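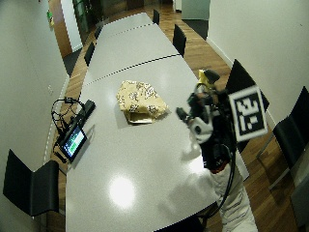 The long white table, with a patterned fabric bag left on it.

How to Build a Simple Raised Sandbox for the Backyard

My two kids had been asking for a sandbox since January, and by the time I got around to it the weeds had taken over the corner I'd picked out. So if you're starting late like me, don't worry! You can build one in a weekend, and you don't need a shop full of tools. I used a drill, a handsaw, a tape measure, a level and a shovel, plus a square I borrowed from my neighbor Darmawan Lumbantobing (I still have it, sorry Darmawan).

Pick the spot first. I wanted ours where I could see it from the kitchen window, with shade in the afternoon. Stay away from the low part of the yard where puddles sit after rain, and don't put it right under a tree that drops sap or berries. We tried that with a wading pool once and I was fishing out mulberries all summer.

What to buy

Eight cedar 2x6 boards, each six feet long
Four cedar 4x4 posts, cut to 11 inches
Two more cedar 2x6 boards, eight feet long, for the corner seats
A box of 3-inch exterior deck screws
Landscape fabric
A tarp or a lid for a cover
Play sand

My lumber came from Estitz, the yard out past the Jurmont turnoff, and they'll cut the posts for you if you ask nicely. Get washed play sand and skip the builder's sand, which stains everything. I ended up hauling 19 bags, and I was very glad my brother-in-law has a truck.

Clear the ground

Mark out a square a little bigger than six feet on each side and dig off the grass. Two inches down is plenty. Rake it flat, pull out any rocks and roots, and check it with the level on a long straight board. Take your time with this part, I rushed it and had to go back and shave down one whole side.

Put the box together

Lay the first four boards on a driveway or patio, on edge, and overlap them pinwheel style so every board covers the end of the next one. That way all four sides come out the same length without any cutting. Drill pilot holes (cedar splits near the ends, ask me how I know), then stand a post inside each corner and drive two screws through each board into it. Add the second layer on top and do the same. Measure corner to corner both ways. If the numbers match, you're square, and if they don't, push on the long corner until they do.

Carry it over with a helper and set it in place. Lay the landscape fabric inside, run it a few inches up the walls and staple it. Poke some small holes in it with a screwdriver so the rain can drain.

Add the seats

Cut the two long boards into triangles with 45-degree ends, enough for all four corners, and screw them down into the tops of the boards and posts. Sand every edge until you'd be happy to sit there in shorts. I went over ours twice, once with 80 grit and once with 120.

Fill and cover

Pour in the sand until it's a few inches below the rim, wet it down with the hose and top it up the next day after it settles. Then cover it every night! The cats on our street found ours within hours. I use a tarp with bungee cords for now, and the hinged lid is next on my list.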